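Stalville kitchen cell – gripper closes late during hand-guided teaching of plate pick
Opened by: Aparecida Prado
Status: waiting for reply
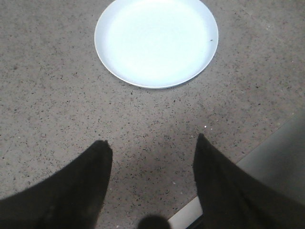 What I am trying to do

I teach the arm to pick up one white plate from the speckled counter and put it in the rack. I move the arm with the Brornero remote handle and record each try as a demonstration. The wrist camera view is what I see on my screen while I drive.

Problem

When I press the trigger, the fingers start to close only after a delay. In the log the delay is some 700 ms. In February it was never more than 500 ms. Because of this I lift too early and the plate stays on the counter. The arm itself follows my hand with no delay that I can feel, only the fingers are slow.

Tried so far

Restarted the handle and the arm controller. No change.

Changed the cable between the handle and the base. No change.

Opened and closed the gripper from the Plendness panel, without the handle. The fingers move at once. So I think the motor is fine.

Turned off the wrist camera recording and drove the same approach. The delay became much shorter, but I cannot teach without the camera, so it is not a solution for me.

Set the recording buffer from 2,000 back to the default value. A little better in the first try, then the same as before.

Reply from Jacobs support, 10:40

Hi Aparecida, thanks for the clear notes. Please check if trigger messages and camera images share the same queue. It is under Teaching, then Inputs. If the box "combined stream" is ticked, untick it, save, and start a new session. An old session keeps the old setting.

Aparecida Prado, 14:15

The box was ticked. I think it came with the March update, I did not touch this page before. I unticked it and made a new session. The fingers now close when I press – I did 2 demonstrations and the plate went to the rack in both.

One question is still open. The demonstrations from this morning have the late closing in them. Should I delete them, or can the trigger times be moved in the file? I would like to keep the approach part if possible, the colour and light on the counter were good. Please leave the ticket open until I know this.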